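Can it do the dishes yet? A spring check-in on the chore robots
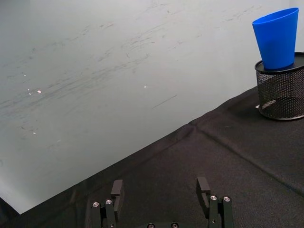

The gripper's view, with the blue cup standing up out of the mesh pencil holder.

Every spring a handful of you write in to ask whether it's finally time to stop buying vacuums that get stuck under the couch and start saving for something with arms. I always give the same mushy answer (soon-ish, maybe, ask me next year), and this time Harvey Bouchard wrote back and called me on it. "You've said soon-ish for three newsletters," he said. "Go look at one." Fair enough, Harvey!

So on 19th April I drove out to Drimell, the little workshop behind the old Salgado print shop, where Clementina Matos has been teaching a robot arm to tidy up. The arm is called Anton. I asked who Anton was named for and got a shrug.

Clementina's whole idea is that the big chores people dream about — laundry, dishes, making a bed — are really piles of tiny chores stacked on top of each other, and you can't skip the tiny ones. Pick up a cup. Put the cup where it belongs. Notice that something is already where the cup belongs. She keeps a list of these on her laptop and it runs to 809 lines, and I read far enough to see "lift lid, lid is heavier than expected" and "sock, inside out" before I had to stop, feeling a little tired on behalf of everybody who has ever run a household.

The cup one is my favorite because it sounds so easy. A plastic cup, a pencil holder, a tabletop covered in black fabric. My nephew is two and he does cups all day long. For Anton, it's a whole project. There's a small camera by the gripper, so the arm sees the table from just behind its own two fingers, and those fingers can open, close and that's pretty much it. No thumb, no palm, no quick pinky save when the thing starts to go. It has to decide where on the cup to grab, how far down to reach without bumping the holder, and how hard to squeeze. And a cup that leans a little is a different problem from a cup that stands up straight, which I would never have thought about in my life.

And then there's black on black. The holder is black wire mesh, and so is the cloth (black, I mean, not mesh), and so is the gripper! I asked Clementina if that wasn't a bit mean. She said people's kitchen drawers are much meaner, and that if it only works on a nice clean background then it only works in a brochure. I wrote that one down.

The scores, for those of you who like scores. Over the winter she ran the cup job 453 times, moving things a bit between tries, and she says the arm got the cup out and set it down upright on most of them. She didn't want me to print a percentage, as the early tries and the late tries aren't really the same program, and I said okay. What she was happy to share is the speed. A good run takes roughly 17 seconds. I timed myself at home with a cup and a jar and I was done before I'd properly started the stopwatch, so I can't give you my number, but it was a lot less than that.

Does slow matter, though? I went back and forth on this the whole drive home. If a machine cleared my counter at a snail's pace while I was asleep, I wouldn't care one bit how long it took. I care whether it breaks the good bowl. I care whether I have to clean up before it cleans up, which is my main complaint about the vacuum. And right now you do have to set the table for Anton, so to speak. It knows cups. Show it a cup with a spoon in it and Clementina reaches for the stop button, and she was very cheerful about telling me so.

The shop-floor side looks better to me. Bruner, the packing outfit a couple of streets over, has two arms moving parts from one tray to another, and a woman on the line there told me they're fine so long as the trays come in the same way every time. When a tray comes in crooked, she fixes it. She fixes it maybe 10 times a shift and says she doesn't mind, it gets her up off the stool. Same tray, same part, same spot: I think that work is pretty much ready for machines today. A kitchen has never once been the same two mornings in a row. Mine hasn't, anyway.

So here's my less mushy answer, Harvey. If your chore happens in one place with one kind of object, yes, you could probably get a machine to do it now, if you've got the money and somebody patient to look after it. If your chore is "the kitchen," no. I'd keep the dish gloves. I'd also keep the vacuum, even the dumb one, and put a board across the gap under the couch (I did this in the winter and it has changed my life).

Clementina is moving on to lids next, and then the dreaded sock. She's said I can come back in May and bring things from my own junk drawer for Anton to try, so if you've got a small, unbreakable, awkward object you think would stump a robot, send me a note telling me what it is. I've already got a whisk, a bent measuring spoon and one of those rubber jar openers set aside in a shoebox. Please don't mail me anything sharp.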